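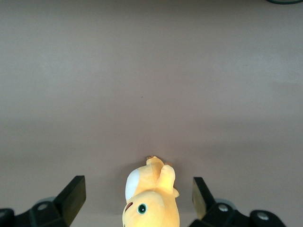
Photo: padwear_pete / Magsi boards

Boards > Arms and Cells > Grippers and Tooling > Two-arm table cell: finger pads, zero drift and cable slack

padwear_pete
18 November 2023

Looking for opinions on a maintenance schedule. The cell is two white arms over one long table with a parallel gripper on each. The controller is an Akberg, the finger pads are Nemetti. Most of what we handle is soft goods, plush toys and the like, so the grip force stays low and the fingers shouldn't be wearing much.

The trouble is the right gripper. It loses its zero. I home it in the morning, set the closed position, and by the afternoon the fingers stop short and the controller says they are closed. Soft parts hide it pretty well. They squash, the grip holds, and you don't find out until you run something firm.

What I've done so far:

- cleaned the pads with alcohol and let them dry
- checked the finger screws with a torque driver
- swapped the gripper cable for the spare
- rehomed at low speed and at full speed, same result both ways

The pads have 618 cycles on them. Nemetti's sheet in our binder says to change at 2,000, so I'd rather not throw them out yet.

grubscrew
Replied

Forget the sheet. Pad life in cycles only means something if every cycle is the same. Pull one pad and look at the back of it. If the adhesive has crept, the pad moves on the finger under load and your closed position moves with it. I change mine every 3 weeks no matter what the counter says and I don't have this problem.

tbolt_terry
Replied

Every 3 weeks on soft goods is a waste of money. The arm goes to the same place and the fingers stop short, so that's the gripper's own reference. Home it, close it on a feeler gauge, write down the reading, then do it again after an hour of running with nothing in the fingers. If the number moves with no part, it isn't the pads.

padwear_pete
Replied

Did that over lunch. It moves with no part. Not a lot, but it moves, and always the same direction.

grubscrew
Replied

Creep can still do that. The pads press on each other when it closes empty.

tbolt_terry
Replied

Then close it to a gap and leave it there. Don't let the pads touch.

lowvolt_anna
Replied

Before anybody buys parts, how is the cable dressed? We chased a drifting gripper for most of October and it was the connector at the wrist getting tugged every time the last joint rolled over. Swapping in a spare doesn't rule that out if the spare is routed the same way. Can you post the whole table?

padwear_pete
Replied

Sure. Ignore the floor, I know.
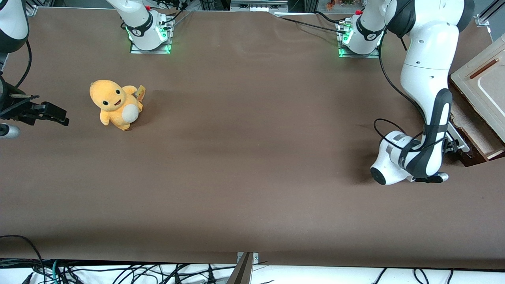 Cable slack is something I set by hand when the cell was built, and I haven't touched it since. I drove each arm to its longest reach, added a bit, and strapped it. On the left arm the cable hangs in a wide curve from the upper joints down past the elbow and wraps in near the wrist, and that one has never given me any trouble. The right arm was done on a different day and I know I left it shorter. I didn't think it mattered for the gripper.

lowvolt_anna
Replied

It matters. The long loop on the left is what I'd want on both. Some people will tell you it's too much slack, but as long as it clears the table at the lowest pose it's fine. Strap it behind the wrist joint so the strap takes the pull and the plug doesn't.

tbolt_terry
Replied

I'm one of those people. A loop that size will catch on something sooner or later. You've got a tray or box on the far right and that cable swings over that side. I'd shorten the left before I lengthened the right.

lowvolt_anna
Replied

Shorten it and you'll have two bad grippers. Move the tray.

grubscrew
Replied

And sort out the cables on the floor along the front edge. One boot in that and you'll have a bigger worry than finger zero. Mine go in a covered channel. Costs next to nothing.

padwear_pete
Replied

Channel is on the list. I ordered a length from Anow and they sent the wrong width.

Update on the gripper. I gave the right arm 6 inches more slack and put a strap behind the wrist like Anna's post says. Rehomed, closed to a gap per Terry, ran the rest of the afternoon with the roll joint going through its full range. The reading held. I pulled a pad after that and the adhesive looked fine, flat all the way to the corners.

grubscrew
Replied

One afternoon isn't a test. Run it a week.

padwear_pete
Replied

Agreed. For now the plan is a gap check every morning before the first part, written on the sheet taped to the controller. Pads stay on until the reading moves or they hit the number.

tbolt_terry
Replied

Check the left one the same way so you have something to compare with. I still don't like that loop.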